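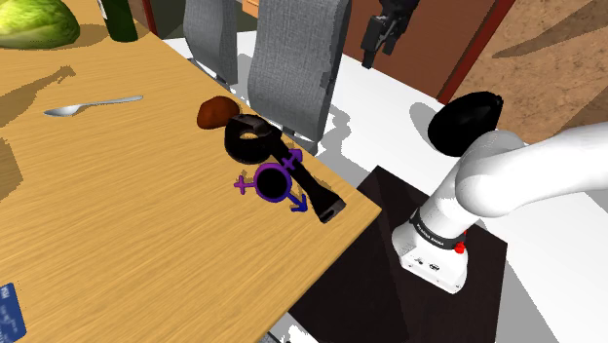

I spent most of July teaching a robot arm to pick things up off a table, and I would like it noted that I have a master's degree.

The arm lives in a simulator, so I can't break it, although I've given it some thought. You sit at a desk with a small plastic controller in your fist, you squeeze, and on the screen the gripper closes. Move your hand left, the arm goes left. Roll your wrist and it rolls its wrist, after a short pause, like a teenager who has been asked to come down for dinner. Every attempt is recorded, and the good ones get fed to a program which is supposed to work out for itself what I was up to. The project is called Janjua. I asked why and was told it was called that before anyone I could ask had been hired.

The target was 2000 demonstrations, split between me and Cuiping Dong, who is much better at this than I am. She did 26 clean ones before lunch on her first morning. I did 18, and I'm counting the one where I got the spoon by accident while going for the bread.

Spoons are the worst, by the way. A spoon lying flat gives you nothing to hold. You have to come straight down, fingers on either side of the handle, and stop just short of the tabletop, and you're judging all this on a flat monitor with no depth to it. I learned to watch the shadow. When the shadow of the fingers meets the fingers, you've arrived. Cuiping says she doesn't use the shadows, she just goes slowly. I have tried going slowly and I get bored and drift.

Mugs on their sides are fine if you ignore the handle. I never ignore the handle. It's a handle!

The other thing I had to unlearn was tidying up after myself. If I missed a grasp I'd back out, wiggle, have another go, and feel rather pleased with the recovery. Then Mohsin Lashari, who runs the training side out of the Gullbridge office, played back one of his trained arms for us. It reached for a bottle, backed out, wiggled, and had another go. It hadn't missed anything the first time. It had simply picked up from me that wiggling is part of how one lifts a bottle. I've passed on worse habits to my actual children, but it was strange to see one on a screen in a meeting. 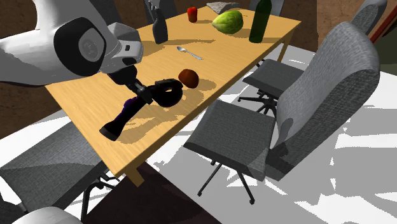

Couldn't you just throw away every recording with a mistake in it?

We tried that, and the arm came out very confident and completely helpless, because it had never seen anyone get out of trouble. Mohsin now keeps the misses where the fix is quick and deliberate, and bins the ones where I'm clearly flailing. I get a list of the binned ones at four o'clock.

The next batch moves to a real arm, over in Tresville, with 2 cameras and a large stop button. Cuiping has already booked the mornings. I've got afternoons, and I'm told the spoons are coming too.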